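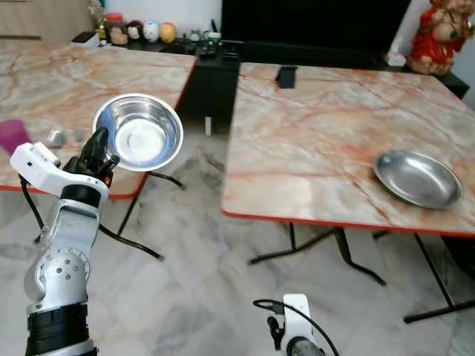 Can a robot do the dishes yet? Tips for sharing chores with a machine

Posted 2022-09-08

Readers keep asking whether a home robot arm can take over some of the kitchen work. The short answer is that it can do parts of it, slowly, if you set the kitchen up to suit it. These notes come from using arms at home and in a small workshop, and from what readers have sent in.

Picking up and putting down

Moving one object from one surface to another is the chore arms do best. Steel bowls are a good place to start. They don't break, and a rolled rim gives the fingers something to hold. Shiny steel has one drawback: depth cameras often misread a polished surface, and the arm closes short or bumps the side. Turn off any lamp that shines straight down on the table. If that doesn't help, a strip of matte tape under the rim usually does.

Shallow plates are harder. A plate lying flat leaves very little room under the edge for a finger. Let the plate overhang the table by an inch, or stand it in a rack. Thin plastic cups need the lowest grip setting you have.

Tables and tops

A folding table is fine for light work, but lock the legs and push on the top before you start. If it rocks under your hand it will rock when the arm swings, and the arm will miss. Busy patterned tops can confuse older software. A plain cotton cloth pulled tight and clipped underneath fixes this. Don't use a loose cloth. The gripper will pick it up along with the plate.

When a job runs between two tables, set them at the same height and mark the floor where the legs go. Ours got knocked out of line in January and the arm spent an afternoon putting bowls down on thin air before we noticed. Thirty seconds with masking tape would have saved it.

Cables

Leave enough slack for the full reach of the arm, then check that the loop doesn't drag across the work or catch on a table leg. Keep it off tile where people walk. We tie ours with hook-and-loop straps and redo them whenever the arm is moved.

What still doesn't work well

Washing. An arm can hold a bowl under a tap, but getting dried egg off it is another matter. Most home arms aren't sealed against water either, so check the manual before you let one near a sink.

Folding. Towels, maybe. Shirts, no.

Wiping is in between. A flat counter with nothing on it comes out fairly clean. A counter with a toaster on it gets wiped everywhere except near the toaster.

In the workshop, sorting bolts into bins by size is reliable if the bins never move. Sweeping up shavings is still a job for a broom.

How long it takes

We timed a Stestell arm clearing 12 pieces of tableware onto a second table. It took 36 minutes and needed help 3 times. A person does the same job in under a minute. That's no use if you are in a hurry – it may be if you have sore hands, or would like the table cleared while you're out of the room. Stay within earshot for the first few weeks all the same.

Before you spend money

A pair of arms at the cheaper end cost us $3000 with the mounts. Look for spare finger pads you can buy separately, as they wear out first. And find the stop button before you find anything else.

Comments

Allar
The tape under the rim worked on my mixing bowls. It comes off in hot water though, so I redo it after every wash.

jernovum_shop
We use one for loading parts trays. Same trouble with shiny surfaces. A dull gray mat under the tray helped more than changing the lights.

Thomas
36 minutes to clear a table? My kids are slower than that but they were cheaper.

Allar
Does anyone know if silicone pads hold up better than the rubber ones? Mine are splitting at the corners.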